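How Wood Gets Its Patterns
A Learning Page for Young Readers, Ages 8 to 11
Furka Museum of Trees and Timber, Education Department
Last reviewed 26/06/2021

Most people touch something made of wood every day. A pencil, a door, a kitchen spoon and a floor may all have begun as part of a tree. Each of them carries lines, swirls or spots on its surface. These marks are called the grain, and they are a record of how the tree grew.

This page explains where the marks come from and how to read them. Words in the list at the end may be new to you. An adult can help you say them aloud.

How a tree grows wider

A tree grows in two directions. Its branches and roots become longer at their tips, and its trunk becomes thicker. The thickening takes place in a very thin layer just under the bark, called the cambium. Each year, the cambium makes new wood on its inner side and new bark on its outer side.

In places with a cold season, the tree does not grow at the same speed all year. In spring there is usually plenty of water and the tree grows quickly. The wood made at this time, called earlywood, is often pale. Later in the growing season the tree slows down. The wood made then, called latewood, is usually darker and more tightly packed. In winter the tree rests.

One pale band and one dark band together make one growth ring. If you look at a stump, you can often see the rings as circles, one inside another. The oldest ring is in the middle.

The largest tree slice in our Krishnan Gallery has 130 rings. Visitors are welcome to touch it with clean hands.

From circles to lines

If a trunk is full of circles, why does a board have lines? The answer depends on the way the trunk is cut.

Think of a rolled-up sponge cake with jam inside. When you cut across the roll, you see a spiral of jam. When you cut along the roll, you see stripes. A tree trunk behaves in much the same way. A cut across the trunk shows rings. A cut along the trunk shows lines.

A board cut through the middle of the trunk often has straight, narrow lines. A board cut nearer the outside may have wide, wavy lines or shapes that look like tall arches. Both boards can come from the same tree.

Some wood is sliced very thin or peeled from the log in one long sheet, like paper coming off a roll. These sheets are glued together in layers to make plywood. In plywood, the grain of each layer usually runs across the grain of the layer beneath it, and this makes the board stronger.

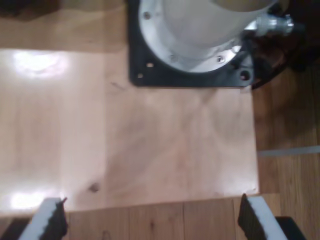 Wavy grain in a pale plywood board, with a small dark knot.

What is a knot?

A knot is the place where a branch once joined the trunk. As the trunk becomes wider, it grows around the bottom of the branch. When the tree is sawn into boards, the saw may pass through that spot. The branch then appears as a round or oval mark, and it is often darker than the wood beside it.

Look closely at the grain near a knot. The lines bend to pass around it, as water in a stream bends around a stone.

Some knots are held firmly in the wood. Others are loose and can fall out, leaving a hole. Builders look for large knots before choosing a board that must carry a heavy load, as a knot can make the wood weaker at that point. Furniture makers sometimes choose knotty wood on purpose for its appearance.

Why woods have different colors

Maple and birch are usually pale. Walnut is brown. Cherry begins as a light reddish color and grows darker over the years when light falls on it.

Color can also change within a single trunk. The outer part, called sapwood, carries water from the roots to the leaves. The inner part, called heartwood, no longer carries water. In many trees the heartwood is darker than the sapwood. 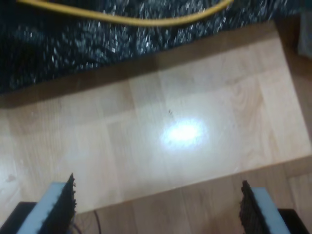
Wood patterns can also be copied. Some floors and tabletops are covered with a printed layer that shows a picture of wood grain. To find out whether a pattern is printed, look for the same shape appearing more than once. Two real boards may be very similar, but they are never exactly the same. You can also look at the end of a board. In solid wood, the lines continue through the end.

Try it: make a grain rubbing

You will need thin white paper, a wax crayon with the wrapper removed, and a piece of unpainted wood with a rough surface. Ask an adult to check the wood for splinters.

Place the paper over the wood and hold it still. Rub the side of the crayon gently across the paper. The raised parts of the grain will show as darker marks. Make a second rubbing from another piece of wood and compare the two.

Museum educator Märta Sundqvist displays rubbings by young visitors in the Cavasetti Room each May. The collection now holds 819 of them. Write your first name and the kind of wood, if you know it, on the back of your paper.

Words to know

Cambium: the thin growing layer under the bark.
Earlywood: wood made early in the growing season.
Grain: the direction and pattern of the fibers in wood.
Heartwood: the older wood in the inner part of the trunk.
Knot: a mark left where a branch joined the trunk.
Latewood: wood made later in the growing season.
Sapwood: the outer wood that carries water.

Next page in this series: Bark and What Lives in It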